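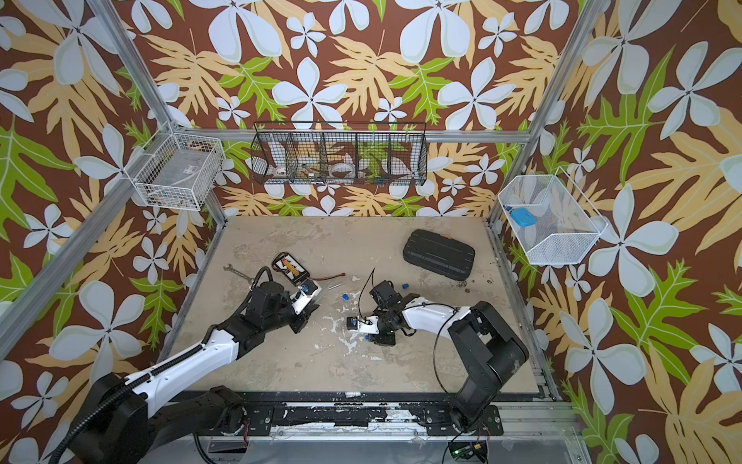

Keeping Records, Cables and Small Amps in Good Shape at Home

Most damage to a record collection happens on the shelf. Stand records upright, packed closely enough that they don't lean but with enough slack to pull one out with two fingers. A leaning stack will dish the bottom few over a summer. If the shelf is wide, put a divider in every foot or so. Thin plywood offcuts are fine.

Keep them off outside walls and away from radiators. My own shelves were against the chimney until one January, when I lost most of a box of seven-inch singles to warping. They still play, but the needle rides up and down and the piano sounds seasick.

Cleaning

Dry brush before every play. Hold the carbon fiber brush still on the turning record for two or three turns, then sweep it off toward the edge.

For a wet clean you need:

distilled water
a drop of plain dish soap, no lotion or scent
two microfiber cloths
a dish rack with slots wide enough for an LP

Wipe with the grooves, never across them. Keep the label dry. Rinse with fresh distilled water and let the record stand in the rack for 30 minutes before it goes into a new inner sleeve. Putting a clean record back in a dusty paper sleeve wastes the whole job.

Price stickers on covers come off with a hair dryer on low. Warm the sticker, lift one corner with a fingernail and pull slowly at a flat angle. On uncoated card, leave it alone.

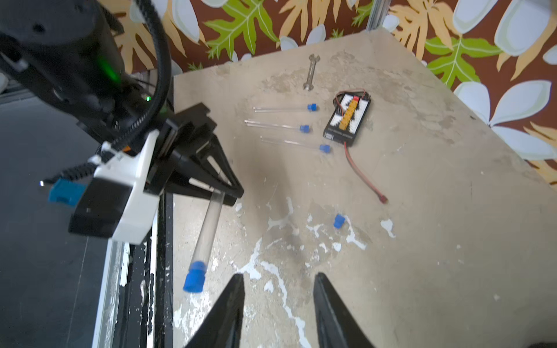

Kai-wen Tsao

Cables

Coil instrument cables over-under and tie them with a strip of Velcro. Wrapping them around your elbow twists the core, and they fail at the plug end first. If a cable crackles, unscrew the barrel and look at the solder joint before you throw it out. A cold joint looks dull and grainy. Reheat it with a little fresh solder and test it before you screw the barrel back on.

Label both ends. Masking tape goes gummy in a year, so I use a paint pen on the plug.

Scratchy knobs

Turn the amp off and unplug it. Pull the knob, put one short squirt of contact cleaner into the gap in the pot casing, and turn the shaft back and forth 30 times, end to end. Wait an hour before switching on. If the pot is sealed, cleaner won't get in and it will have to be replaced. Tube amps hold a charge after they are unplugged, so leave the chassis closed and take those to a repair shop.

Keeping a list

I have 1,679 records and a spreadsheet with artist, title, shelf and condition. Anything more and I stopped filling it in. 281 of them are still marked "check sleeve." Tsz-kin Wu keeps his on index cards in a shoe box, and he can find a record faster than I can.

If you are starting from nothing, do one shelf at a time and put a colored slip where you stopped.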